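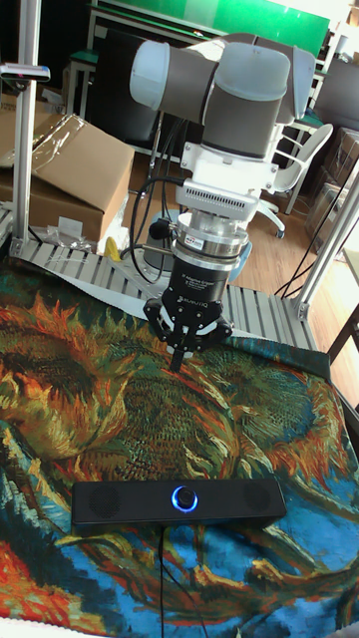 Figure 3. The gripper over the patterned cloth, with the speaker bar lying in front.

Search this journal Search Advanced

4.2 Contact detection and motion control

The controller runs in two loops. The inner loop reads the force-torque sensor at the wrist and changes the vertical speed of the tool. The outer loop, which we call Jendby, chooses the next target pose and sends it to the arm. In the first version both loops shared one process, and the planner sometimes delayed the force reading. We therefore moved the inner loop to its own process, and the planner can now only write to a small queue of 6 poses.

A contact is accepted when the vertical force stays over the threshold for 20 consecutive readings. A shorter window gave false contacts when the arm was braking. The threshold itself is set after each tool change, as described by Amegashie in the project notes.
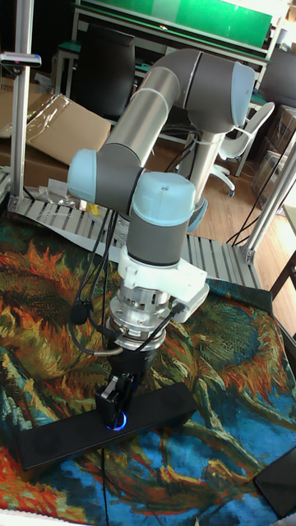
Figure 4. Arm folded forward, gripper pointing down above the long black object.

The cloth is a difficult background for the segmentation step. Its print has many dark lines, and our first mask joined them with the edge of the target. In the present version the mask is computed from depth first, and colour is used only to correct the border. We keep 4000 points per view after filtering, and the plane of the table is fitted again before every approach.

We use cookies to improve your reading experience. Accept Manage settings
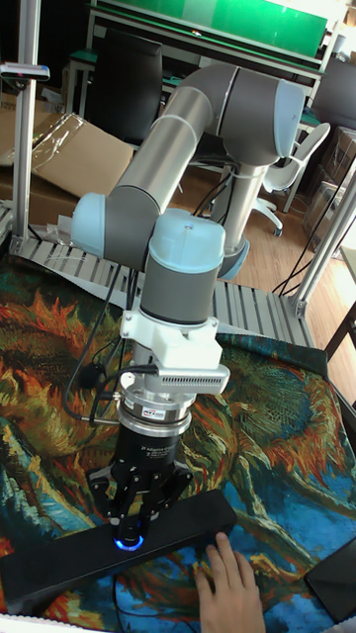 What happens if the planner sends no new pose in time?
The inner loop holds the last pose, waits 60 control cycles and then raises the tool slowly to the safe height.

The same rule is applied when the depth data are too few to fit the plane. In this case the operator must start the approach again from the Dromovari console.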